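Pristden Opens Its Tabletop Teaching Program to Outside Labs

Pristden will share its Tidik teaching kit with outside research groups starting in October, along with 3000 recorded demonstrations of everyday table work.

With Tidik, an operator drives a two-armed robot by remote control and goes through a chore at a natural pace – picking up a cup, moving a bottle, putting things back. The robot's motions are saved as it goes, and those recordings become its lessons.

"Clear cups and bottles are hard to see against a table, and I love watching people find their own way of grabbing them," said Aoife Quinlan, who leads the project. "We want all of those ways in the data!"

The first release was recorded by 16 operators at the Kinsella workshop. Another 700 demonstrations with glass and clear plastic will follow in the spring.

Labs can apply through Darragh Tully at the Pristden office. Training for new operators takes 3 days.
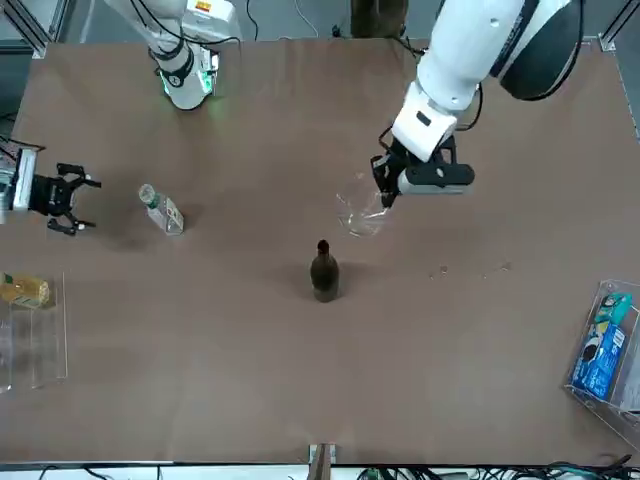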